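**Roveo grasp-learning module — what it does, and what we'd want to see before paying for it**

Grulstead lists Roveo as an add-on for existing arms. It learns to pick loose parts out of a bin by trial and error, with no part models and no hand-set grasp points. The maker's own sheet says "any part, any bin". We'd cross that line out.

The headline result comes from a run of 511 grasp attempts. It is a decent number for a bench study and a small one for a sales claim. The parts were rigid blocks in two colours, and the method was compared with two others, Dagdag and Sakden. Both were run on their default settings, and anyone who has used Sakden knows the defaults are poor.
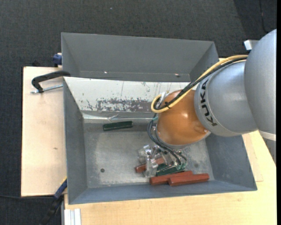 What counts as a success matters more than the score. In the Roveo write-up, a grasp is good if the gripper is still holding something after the lift. Two blocks picked at once score the same as one. Placing isn't scored at all, so a part held by one corner passes. For a packing line, that's the wrong test.

There is a good idea in it. The method learns from failed picks as well as good ones, and the training was repeated from scratch with 3 random seeds, which is more than many papers bother with. Results for each seed are given, and they differ by more than the gap to Dagdag. Make of that what you will.

**Supplied:** software licence, camera calibration sheet, sample logs

**Not supplied:** arm, gripper, bins, mounting

**Before ordering, ask for:**

- the raw attempt log, including stops and resets
- results with a nearly empty bin, where parts end up against the walls
- a run on your own parts

Trial licences run to the end of August. Price on request.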